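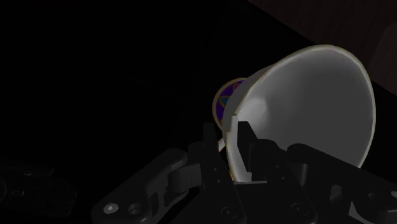

Plidard evaluation: progress report, second period
Prepared by Renata Borkowska for Celina Sobczak, Operations, Steltent
Covers work from January to the end of March

Summary

We are reviewing Plidard, a simulation package sold by Lallden, to decide whether to buy full seats when the trial license runs out. The package lets us practice dish-handling tasks in software before we book time on the real arm. Setup is finished and the first round of grasp tests is complete. The second round is under way and is two weeks behind plan. We are not ready to recommend a purchase.

Work done this period

Zbigniew Grabowska installed the package on both workstations and brought in our gripper model. The import tool dropped the joint limits on the outer links, and he had to enter them again by hand. Lallden support confirmed the fault and sent a patch, which we have applied to one machine.

Dorota Śliwiński built the tableware set: cups, plates, bowls and a few lids. Some come from the Plidard library and some were modeled here. The library pieces load quickly, but their wall thickness is often wrong for our purposes. A cup wall that is too thick makes a rim pinch look easier than it should, so she now checks each piece before it goes into a test.

Grasp tests

The first round was 196 attempts at picking up a cup by the rim, with one finger inside and one outside. Of these, 57 failed. Kelly Bragança went through the failed runs and sorted them by cause:

Finger struck the rim on the way in: 28
Cup slipped during the lift: 21
Solver error, run stopped early: 8

The rim strikes are a planning problem on our side and we expect to reduce them. The slips need more care. Changing the friction setting by a small step moved the result a good deal, and the manual gives little help in choosing a value. We have asked Lallden for the measurements behind the defaults and have not received them.

The solver errors all came from the unpatched workstation. We will repeat those runs once the patch is on both.

Rendering

Camera views from the wrist are good enough for training our detector in normal light. In low light the black gripper parts blend into the background and the detector loses the fingertips. We want to know how far the real camera has the same trouble before we spend time adjusting lights in the software.

Cost

Spending is within the trial budget. The only extra item was 36 hours of Zbigniew's time on the import problem, charged to the general engineering line. Lallden has offered to extend the trial by one month at no charge. I would like to accept.

Next period

Patch the second workstation and repeat the stopped runs.
Finish the second round, which adds plates and stacked bowls.
Run the same cup grasps on the real arm in the Cieślak lab and compare failure rates.
Get a written quote for three seats, with support priced separately.

Decisions needed from you

Approval for the trial extension, and two days of arm time at Cieślak in May. Kelly has the booking form ready to sign.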